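Why Does a T-Shirt Wrinkle? (And Other Things I Found Out While Putting Away the Laundry)

Do you have a favorite T-shirt? I have one that I've worn so many times the neck has gone all wavy, and I still won't give it up! T-shirts are one of those things we pull on every morning without thinking about them at all. But there's a lot of science hiding in a T-shirt, and a good bit of it shows up on laundry day, when you tip the clean clothes out on a bed and start sorting.

So let's sort some laundry together, and I'll tell you what I know.

What is a T-shirt made of?

Grab the hem of your shirt (that's the folded edge at the bottom) and look at it very closely. If you have a magnifying glass, even better. You should see tiny loops, row after row of them, each one hooked through the next. They look like little letter V's stacked on top of each other. That means your shirt is knitted, just like a wool sweater, only the yarn is much, much thinner and a machine did the knitting.

Now look at a bed sheet or a pillowcase. Most of those don't have loops. The threads go over and under, over and under, like the paper place mats you may have made in kindergarten. That's called weaving.

Pull gently on both. The T-shirt stretches, doesn't it? The loops change shape when you tug them and then spring back. The threads in the sheet are already pretty straight, so they don't have much give. I think that's why I can do a cartwheel in a T-shirt and would have a very bad time doing one in a pillowcase.

Okay, but why does it wrinkle?

Many T-shirts are cotton, and cotton comes from a plant. The fluffy white part grows around the seeds, and each bit of fluff is a long, skinny fiber. Inside that fiber are even smaller chains, far too small to see, and these chains cling to each other a little bit, sort of like weak magnets.

Water can get in between the chains and loosen their grip. Then they can slide around. If the shirt is all bunched up while it dries, the chains grab hold of each other again in their new bunched-up places. And there you go, a wrinkle!

An iron works the same way but backward. Heat and steam loosen the chains, the weight of the iron pushes the cloth flat, and the chains take hold again while everything is nice and smooth. (Irons are very hot, so that's a job for a grown-up.)

Some shirts have polyester mixed in with the cotton. Polyester hardly soaks up any water, so those shirts usually come out of the wash less crumpled. Check the tag inside yours. Mine says 50 percent cotton, and I had owned it for years before I bothered to read that.

How do the pictures get on?

I love a shirt with a picture on the front. One way to put it there is called screen printing. A printer stretches a very fine mesh over a frame and blocks off all the parts where the ink shouldn't go. Then the ink gets pushed through the open parts with a rubber blade, right onto the shirt. If the picture has gray and yellow in it, the printer needs one screen for the gray and another screen for the yellow, and they have to line up just right or the picture looks blurry.

Once I visited a small print shop called Harnora, where they had shelves and shelves of old screens. The sign by the door said they had printed 2,103 shirts in February, and the whole place smelled like warm paint. I came home with ink on my elbow.

Run your finger over a printed shirt. Can you feel the picture? Sometimes the ink sits on top of the cloth like a thin rubbery skin. Other times it sinks into the threads and you can't feel a thing. If yours is the rubbery kind, turn the shirt inside out before it goes in the wash, and the print won't rub on zippers and buttons.

Let's fold!

A bed is my favorite place to fold, as there's so much room. Do clear a flat spot, though. If you lay a shirt over a pillow, the cloth follows the bump and the sleeves slide off in all directions.

Put the shirt face down and smooth it with your hands, starting in the middle and pushing out toward the sides. Fold one side in toward the middle and flop the sleeve back so it lies straight. Do the other side too. Now you have a long rectangle. Bring the bottom up to the neck, then fold it one more time if your drawer is small. Turn it over and the picture is on top!

My first ones came out like lumpy sandwiches. Keep going, your hands get the idea after a while.

Try this

You'll need 2 clean cotton T-shirts, a spray bottle of water, and a place where they can stay overnight.

Spray both shirts until they're damp all over. Squash the first one into a tight ball and leave it on a towel. Hang the second one on a hanger and pull the hem straight with your fingers. In the morning, open up the ball. It might still be damp in the middle, so give it longer if you need to. Which shirt has more wrinkles? Where are the deepest ones? Try it again with a shirt that has polyester in it and see if you get a different answer.

Draw what you find. I'd like to know if anybody's hanging shirt wrinkled more than the ball did!

Words to know

Fiber: a very thin strand, like a hair.
Hem: an edge of cloth folded over and sewn down so it won't fray.
Knit: made of loops hooked together.
Woven: made of threads that cross over and under.

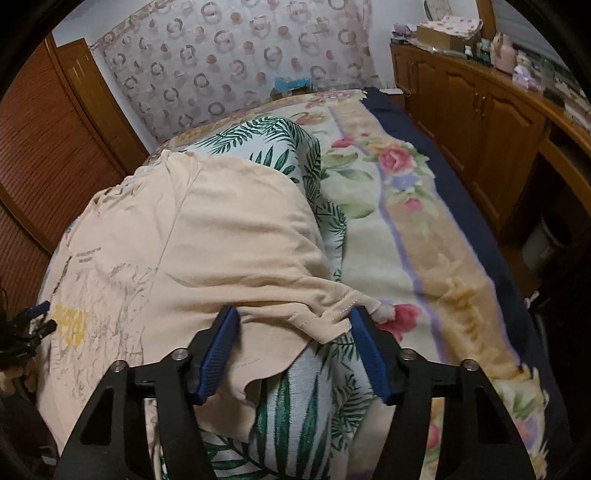

A crumpled peach T-shirt draped over a palm-leaf pillow. Look for the stitching along the sleeve hem!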